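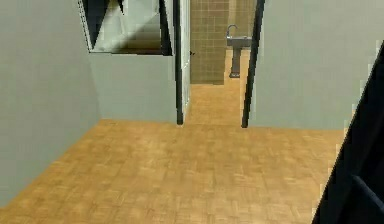

为什么我愿意为一套“走路练习场”掏钱

做室内导航的人大概都有过这种时刻:算法在论文里漂漂亮亮,放进一间普通公寓,就在卫生间门口来回打转。我做这行有些年头了,真正让我掉头发的从来都是门。门框窄,门扇会挡住视线,门后面又是另一种光线、另一种墙面。所以六月份拿到 Drituto 的室内仿真包试用权限时,我第一件事就是把虚拟机器人往门口赶,赶了整整一个下午,玩得很开心。

先交代一下它是什么。Drituto 卖的是一套可以交互的室内场景,配一个轻量的仿真器,机器人从自己的视角看房间,你给目标,它自己找路。标准版带 8 套户型,门可以开合,光照可以调。接口写得干净,我用自己那套旧的导航代码接进去,改动很少,当天晚上就跑起来了。比起我前些年用过的几个平台(光是装依赖就能装到怀疑人生!),这种顺畅本身就值得夸一句。

我喜欢它的第一点,是它对画质的态度。有同行看了一眼就说太糙,拼花地板有点糊,门边还有锯齿。我承认,糊是糊的。可是我要的是一晚上跑完 300 个回合,第二天早上端着咖啡看失败录像,这时候速度比地板纹理重要得多。再说,我们装在样机上的那颗便宜摄像头,拍出来的地板也没清楚到哪里去。一个在糊画面里就能把路走明白的策略,我用着反而踏实。

第二点更要紧:它舍得在门上下功夫。很多场景库里的门要么干脆没有,墙上留一个洞;要么永远敞着,规规矩矩贴在墙边。Drituto 的门是有脾气的,半开着,斜着,凑近了就把半个房间遮掉。我最初那版策略碰到深色的玻璃格子门就犯糊涂,深度估计乱跳,规划器一会儿觉得前面是墙,一会儿又觉得能穿过去。这种失败在实机上我见过无数次,在仿真里看到它原样重演,我几乎要站起来鼓掌。

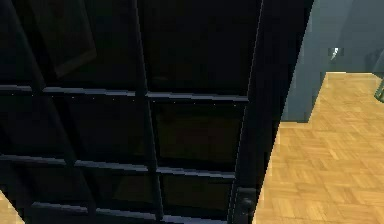 近距离斜看深色格子门,门的右侧是亮着的墙面和拼花地板。

人走到这样的位置,会下意识往亮的那边偏一步,根本不用想。机器人没有这个本能,它眼前一大片都是黑的,能用的线索全挤在剩下那一小块里。把这种视角成批地喂给它,我认为是目前训练室内导航最划算的一笔投入。靠实机去攒?我们试过,搬着样机在办公室里一次次往门上凑,一天下来攒不到 100 条像样的数据,同事还都嫌吵。

镜子也值得说一说。有的房间墙上挂着镜子,里面映出碎碎的几块灰白黑,几何感很强,跟家里真正的镜子还有距离。我一开始嫌它假,后来倒觉得留着很好。建图模块只要敢把镜子里的东西当成房间,毛病马上就露出来,改起来也快。

当然它有短板,我也不想替它遮掩。房间偏空,生活气息不够,没有乱扔的拖鞋,没有拖在地上的充电线,而这些恰恰是扫地机和送物机器人每天要对付的。触碰的物理也比较粗,门被蹭一下的反应不太像真门。如果你做的是抓取,我劝你去看 Jumumeo,他们的桌面物件细得多。Wastlow 那套我也用过,户型数量占优,可门做得敷衍,我用了两周就搁下了。Yalçınkaya 的服务是按你家实际户型定制,成果很漂亮,价钱对小团队来说就有点吓人。

所以我的意见很明确:三五个人的小团队,手头只有一台样机,又正被过门、拐角、窄通道折磨,这套东西值得买,而且最好早点买。我们自己已经续了授权,上个星期四刚把新策略从仿真搬到样机上,过门的姿态明显从容了,会先慢下来,往门缝里探一探,再进去。卡住的时候还是有,尤其是傍晚光线斜进来的时候。

我最盼的是 2 件小事。一件是给门加阻尼参数,让推开和蹭到有所区别;另一件是开放门扇角度的随机范围,眼下只能从几个档位里挑,挑来挑去,机器人都快背下来了。听说下一版会改,我已经把导航代码的分支留好了,就等更新。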